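Student Team Moves Pouring Task Under Colored Light

By Erdal Akyol
July, 4:30 p.m.

BRELTBERG – The robotics club at the Breltberg technical college has entered the second stage of its pouring project, in which a single robot arm works at a glass under saturated colored light instead of the white overhead lamps used in the spring term. The club plans to enter the task in the Stosedgate student competition, where the manipulation category is scored on spillage, fill level and cycle time.

The project is called Grarkix. It has 11 student members, most of them in the second year of the mechatronics program. Apostolos Galanis, who teaches the control systems course, supervises the lab hours and signs off on changes to the arm's motion limits.

Competition rules set the target fill at 100 milliliters of water. A run is void if the glass tips or if the gripper touches the rim. Teams may use any camera arrangement, but the stage lighting is chosen by the organizers and can change between runs. Last year's entry from Breltberg was tuned under one lamp setting and lost track of the water surface when the lighting was switched.

"We had a threshold on the blue channel, and under red light there was almost nothing in that channel to threshold," Galanis said. "The controller held the last good value and kept pouring."

The new software does not use a fixed color threshold. It fits an ellipse to the rim, estimates the axis of the glass from that fit, and then looks for brightness changes along the axis. The fit is repeated on every image. When the residual is too large, the arm returns the pouring vessel to upright and waits. Students wrote the fitting routine as a course assignment and ported it to the lab computer over three weeks.

Training images come from the wrist camera. The club had collected 1,000 labeled images by the end of the spring term, all under white light, and is now adding sets under green and red. Each set is labeled by two students working separately, and images on which they disagree by more than a few pixels at the rim go to a third. Images with no usable rim are retained and given their own label so that the detector learns to report a missing glass.

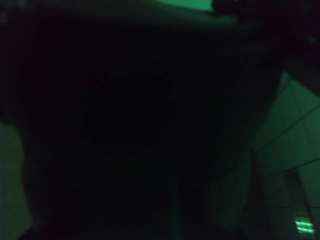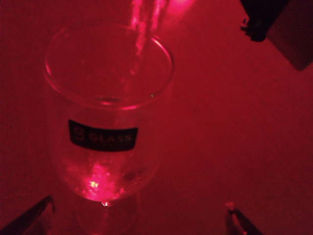

Wrist camera views under green light and, second, under red light with liquid going into the glass.

Results so far

In the most recent series the club logged 109 pours under mixed lighting. Red light gave the lowest fit error of the colored settings. The students attribute this to the camera's exposure control, which settled sooner under red than under green. Green runs had a higher rate of rejected images, mostly at low lamp power, and the exposure limits for that setting will be changed before the next series.

Specular highlights remain the main source of error. A bright reflection inside the bowl can be taken for the water surface, which ends the pour early. The current version discards any highlight that stays fixed in the image while the pour angle changes. This removes most of the false readings but adds a delay, and the delay counts against cycle time.

The gripper has also been modified. The fingers now carry thinner pads, and the opening speed has been reduced. A force limit is set in the motor driver and cannot be raised from the task program. The drivers are supplied by Ugwu, a local electronics firm that also lends the club a bench power supply during the competition season.

Mechanical work is finished except for cable routing at the wrist joint, where the camera lead has worn through its sleeve twice. A longer service loop has been fitted and will be checked after each lab session.

Stosedgate entries require a written report, a wiring diagram and an unedited recording of three consecutive pours under lighting picked by the judges. The Breltberg report is in draft. Its section on calibration will be rewritten once the green exposure limits are settled, and the timing tables will be taken from the series that follows.

Lab sessions run until 6 p.m. during the summer term. Students from other programs can join the labeling group without prior coursework; the arm itself may be operated only after the safety briefing.

Last updated: July, 5:15 p.m.

Contact | Copyright Breltberg Student News | Back to top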